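Nurnance Hand-Held Gripper Set
Part of the Draslow data capture line

The Nurnance set is a pair of hand-held parallel grippers for recording two-handed manipulation in ordinary rooms. One operator holds one gripper in each hand and does the task directly. No arm, base or power outlet is needed at the work site. Recordings are exported in a form that can be used to train a two-arm robot fitted with the matching Draslow fingers.
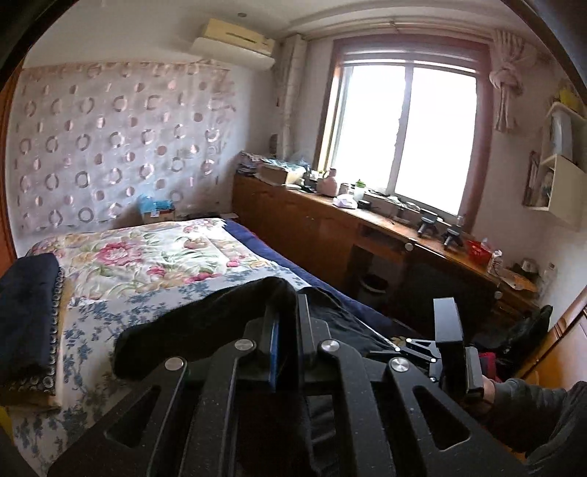

Garment handling on a bed. Both grippers in view, black fabric held between the finger pads.

Linkage and fingers

Each gripper uses a pivoted linkage that keeps the two finger pads close to parallel through the full stroke. The outer links have rounded triangular cutouts to save weight. Finish is matte black and will show dust – wipe with a dry cloth. Do not oil the pivots.

Pads are replaced as a pair. Order by gripper serial number, as the left-hand and right-hand units do not share the same pad screws.

Cloth work

Large soft items are the usual reason customers ask for two grippers. A single gripper can lift a fold, but spreading or turning a garment generally calls for a second grip point. For dark fabric we advise working in daylight or under a strong overhead lamp.

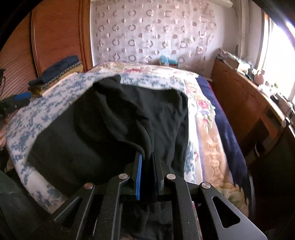 Keep the first grip shallow. A deep grip traps several layers and makes the fold hard to release cleanly. Close the fingers before lifting, and pause briefly at the start and end of each episode so the software can find the cut points.

Storage and supply

Internal storage holds 1000 short episodes per gripper. Transfer is by cable to a computer running Girnden 2 or later. Earlier releases will open the files but drop the finger width channel.

Supplied in the case: 2 grippers, 4 spare pads, transfer cable, printed setup sheet. Orders over 50 sets are quoted separately. The next production batch ships in September.

Technical questions: Delwyn Bolger, product support.

Related items
Nurnance replacement pads, pair
Draslow two-arm finger kit
Girnden 2 desktop license
Wickramasinghe carry case, hard shell

Contact | Shipping and returns | © Draslow | Back to top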